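Speaker notes – Can the machine do the chores yet?
Novano open evening, December 24, 2021

Opening. Wait until people sit down. Ask who has a vacuum robot at home, and who still has to move the chairs for it.

Part 1. What we promised
In July we told the shop people at Witov that we would look at simple floor jobs only: go to a marked place, stop there, pick up a small thing, bring it back. No stairs, no doors. Say clearly that this was our own choice, because the audience from Hosto will ask about doors.

Part 2. The floor
Speak slowly in this part. A person does not think about a floor. For the machine it is half of the work. Carpet has a pattern of small flecks, and a gray screw on gray carpet is difficult to find. Tape helps, but tape in a real shop gets dirty and people walk on it.
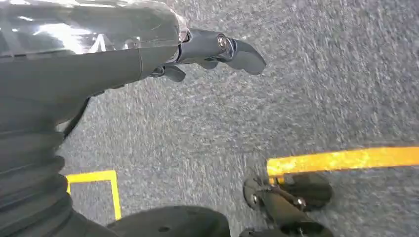
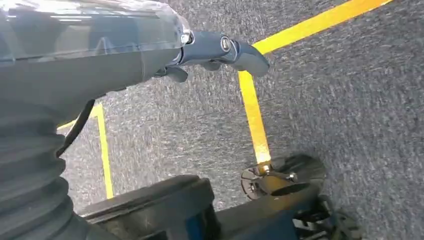

Arm and gripper over speckled carpet, with yellow tape on the floor.

Leave both pictures on the screen during the next part.

Part 3. Results
We made 346 tries of the pick-up job. In 53 of them a person had to step in. For a shop this is too many – for a home, I think, also. Do not hide this number. The driving went better than the picking.

Mention the Bahrami gripper test only if there is time. It has 27 tries, so it is too early to say anything.

Part 4. My answer
Moving to a place: yes, if the floor is marked. Picking up from the floor: sometimes. Folding, wiping, sorting a full drawer: not yet, and I would not give a year.

Questions. If somebody asks about price, say that we did not calculate it. Water is on the left side of the desk.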